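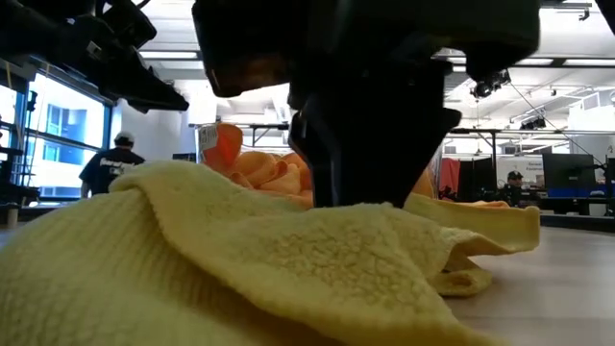 The Muli laundry room on the ground floor of the old Skomico shoe building will stay open until 10 in the evening from April, after the people who use it asked for more time to fold. The room lends out tables, bins and good light to families in the neighborhood who have a washing machine at home but no place to dry and sort. On one of the tabletops a pale yellow towel lies in a heap, ribbed on one side and with a pebbled surface on the other, and behind it stands a clear-sided container full of orange and peach-colored cloth. Sorting by color into see-through bins is the system of the house, and it was introduced last fall by Janaína Figueiredo, the coordinator.

"Before, we had cardboard boxes, and everybody opened all of them to find one washcloth," Figueiredo said. "Now you look from the door and you know where the orange things are."

The linen in the bins does not belong to the visitors. It is the shared stock of Muli, which lends towels, washcloths and small blankets to households that have guests, a new baby or a broken washing machine. At the last inventory the stock was 1294 pieces. A household can borrow up to 30 pieces at one time and should bring them back washed, but folding at home is not required. Many people prefer to fold at Muli, where the tables are long enough for a bath sheet.

This is also the reason for the longer hours. Until now the room closed at six, and people who work during the day could only leave their bags at the door. In the morning the tables were covered with bags, and the first visitors had to move them before they could start. Razia Abbasi, who cleans offices and borrows towels for her mother's home care, wrote a letter about it in the winter. More than 30 neighbors put their names under it.

"I did not ask for a new machine or for new towels," Abbasi said. "I asked for two hours after dinner. They gave us four, so I am very satisfied."

The evening hours will be covered by Mwajuma Kombo and Cuiping Cheng, who already work in the room on some mornings. Kombo will also give a short folding lesson at seven for anyone who wants it. She teaches the fold in thirds, first along the length and then across, with the hem turned to the inside. In her opinion this is the only fold that stays in place when a pile is carried up the stairs. Cheng does not agree and rolls her towels – both ways are allowed in the room, but piles of folded towels and rolled towels should not be mixed in one bin.

Thick towels remain a small problem. They need much space, and a bin that can hold a large number of washcloths is full very quickly when bath towels go in. Muli has ordered deeper bins from Skidex, a storage supplier in the same street, and expects to receive them before the summer. The present bins will then be used for washcloths and for baby items. Labels will stay on the upper corner, so that they can be read also when the bins stand close together.

Not all neighbors were happy with the plan at first. Hazel Delacroix, who lives on the floor above, was worried about noise from the dryers at night. After a meeting with Figueiredo it was agreed that the 2 dryers will be switched off at eight and that only folding and sorting will continue after this time. The street door will be closed at half past nine, and people who are already inside can finish their work. Delacroix said that she accepts this solution and that she may come down with her own sheets, which she finds difficult to fold alone.

The costs of the longer opening are paid by the Ninel fund, which supports small neighborhood services in the district. The money is enough until the end of the year. After that, Muli must apply again and must show how many people came in the evening, so visitors are asked to write their name in the notebook near the entrance.

Borrowing is still free. Towels with holes or loose hems should be put in the basket under the window and not back in the bins. Kombo repairs them when there is time, and the ones that are too old are cut into cleaning cloths, which can be taken home.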